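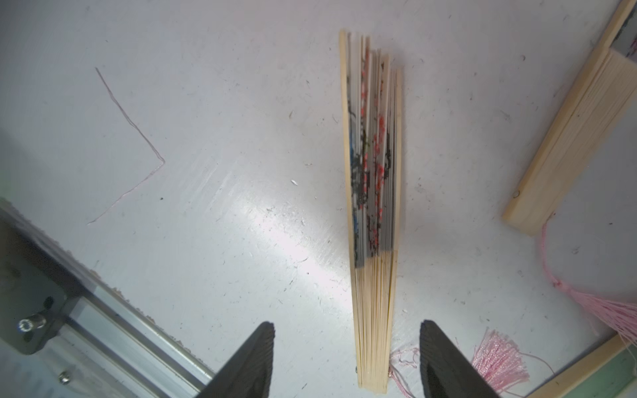

Close it first, then see to the tassel, was Kimie Nagano's advice on fans, and she would not hear of doing it the other way round. Most of our households did it the other way round. Or left the tassel alone altogether.

4.2 Awkward small things

Of the 88 objects on the list, the folding fans took longest to put away for their size. Not the closing – people closed a fan in one go, ribs together, paper leaf folded down flat. The trouble came at the pivot end. Fine threads spread, catch on the rivet or get under the next fan along. Two fans laid side by side and you have two lots of pink fibres to keep apart. In March we tried asking people to lay fans all one way, tassels out to the same side. Helped a bit. Wayne Lachance (second coder) scored any loose threads as "not finished", which is strict, and we kept his scores.

Nobody in the 28 households had a fixed place for fans. Drawer, shelf, a Panier tray where there was one. Answers to "where does this live?" were mostly a shrug, coded as no home (see 4.4).

Stemware was the oposite case. A stand with arms tells you where the glass goes, and people rarely asked. What varied was which arm, and whether the glass went on foot up or got stood next to the stand insted. Curled hooks were slower than straight pegs in the Wustero set – the foot has to be tipped to get past the scroll. Plastic glasses were handled faster than glass ones, one-handed as a rule.
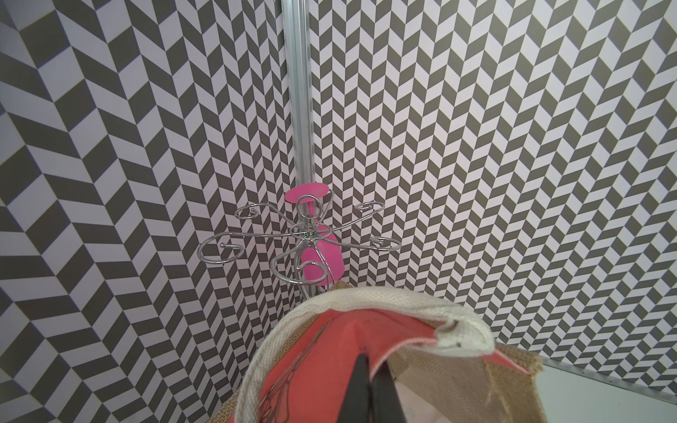 Figure 4. Chrome wire stand with scrolled arms; pink plastic wine glass hung foot up.

Tilt was not counted as an error. A glass hung at an angle is still put away, for our purposes, and the Gidey scale has no item for it anyway. We did note glasses hung close in to the middle of a stand, as these were the ones people went back to and moved. Times for both groups are in Table 3, fans first.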